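Lesteo Hand-Held Gripper: Gallery

Dining table, chopsticks and utensils. Blue finger pads, white caddy behind the pile.

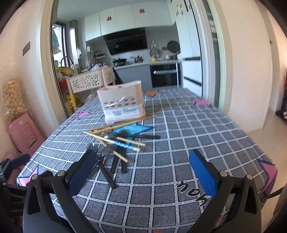 The Lesteo is a two-jaw gripper that you hold and work yourself. It is sold to groups that want to record household handling tasks without bringing a full arm into the home. We carry it as a single unit, as a pair, and as part of the Dranden home kit. The gallery shows it at a family dining table with a pile of tableware to sort, a job that customers ask us about more than any other.

About the task

Sorting chopsticks into a caddy is on our standard list of table tasks. The operator picks from the pile, turns the piece upright and lowers it into the caddy. Thin round items are harder than cups or boxes. They roll when the pads close off center, and crossed handles tend to drag a neighbor along. We ask operators to take the top piece first and to close slowly.

Telmo Nieto wrote the task list and keeps it up to date. The current version has 308 tasks, of which the table and kitchen section is the largest. Buyers of the home kit get the full list as a printed binder and a file they can edit.

About the pads

The pads in the photo are the blue textured type. They are our usual recommendation for cutlery, chopsticks, pens and brushes. A smooth pad is also sold and does better on glass and glossy packaging. Changing a set takes a few minutes at a bench. Do not glue worn pads back on. Order a new set and clean the jaw faces with alcohol before fitting them.

Pad life depends on the work. Iker Villalobos ran one set through 663 picks of mixed utensils in our shop in June and then replaced it when the texture had gone flat at the tips. Sets used on soft goods last a good deal longer.

About the jaws

The jaws are black plastic. Check the screws at the start of each session and snug them if there is play. Overtightening will make the jaws stiff and tire the hand. If one side opens farther than the other, send the unit in. This is covered under the service plan.

About working in homes

The home kit is meant for real rooms with the furniture left where it is. A dining table that looks through to the kitchen is a good place to start, and patterned tablecloths are fine. Session length is up to the operator, but we suggest a break every 8 tasks. Celina Ostrowski handles operator training and can do a first session by video call.

What comes in the Dranden home kit

Two Lesteo grippers
Four sets of textured pads and two sets of smooth pads
Screwdriver and spare screws
Task binder
Carrying case
One year on the service plan

Service plan

Under the plan we inspect each gripper once a year, replace worn jaw parts and return it with new pads. Shipping to us is paid by the customer and return shipping is on us. Drops and water damage are billed at the bench rate. Unai Peñalver runs the bench and will call before doing any work that is not covered.

Rental

Single grippers can be rented by the month. There is a refundable deposit of $400 per unit. Pads used during the rental are charged at the regular price. Renters who decide to buy within the first two months get the rental fees taken off the purchase.

Ordering

Write to the Zendutis sales desk with the number of units, the pad type and the kind of tasks you have planned. Eugénie Jacquet answers most requests and will send a written quote. Please say if you need left-hand units, as these are built to order.

More galleries: Laundry and folding / Pantry shelves / Desk and office / Spare parts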